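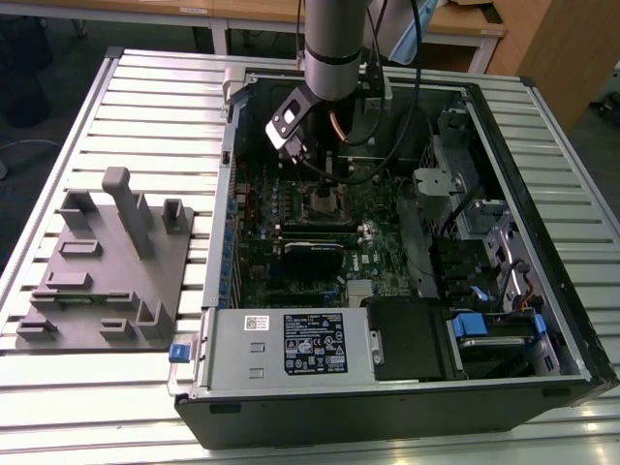
## Tower teardown, bench 2

Gallery for the Hevstead parts recovery page. The subject is a Dell desktop with the side panel off, lying on its side on the slatted aluminum table. Units in this batch are stripped for spares, with boards and supplies stored separately. Allow 40 minutes per tower on a first attempt, 19 with practice.

**Motherboard.** Dark green, with the DELL logo printed on the board and a small silver finned heatsink below it. Log the board number before removing any cards.

**Cooling.** Copper heat pipe at the cooler. Old thermal compound comes off with alcohol and a lint-free cloth. Leave the processor in its socket for storage.

**Power supply.** Long gray metal box with a black regulatory label. Copy the ratings to the Kevix sheet. Disconnect AC power and wait 30 seconds before pulling leads. Do not open the housing.

**Drive cage.** Stacked bays with blue plastic clips. Clips stay with the cage; spares are in the Rodside drawer.

**Expansion slots.** Blue-tinted covers along the inner wall, one black card on the board. Bag cards singly. Covers go back in the case before it leaves the bench.

Last revised in January.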